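Brarotent Adds Bench-Mounted Tape Dispenser to Packing Range

Skerkenia, September. Brarotent has released the Gultener 500, a manual dispenser for gummed paper tape. The unit accepts rolls up to 500 feet long and cuts strips from 9 to 37 inches. 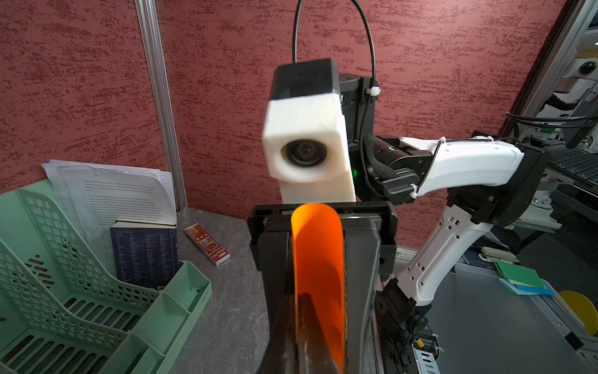
Strip length is set by a sliding stop on the left side. The water tank lifts out for filling, and the brush can be replaced without tools. Base holes match those of the earlier Gultener model, so existing benches need no new drilling. 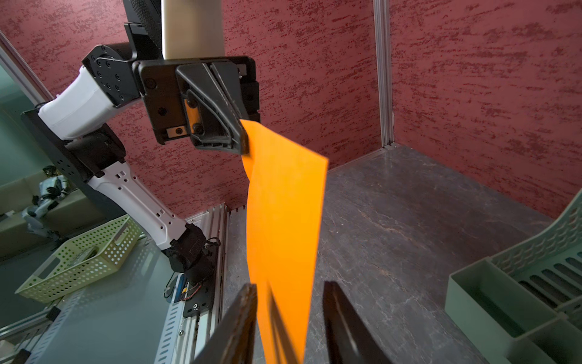
"Most of the changes are in the feed path," said Ashwin Bhat, product manager at Brarotent. "The tape now lies flat before it reaches the brush."

Orders are handled by Devadiga, the company's distributor. Spare blades ship separately.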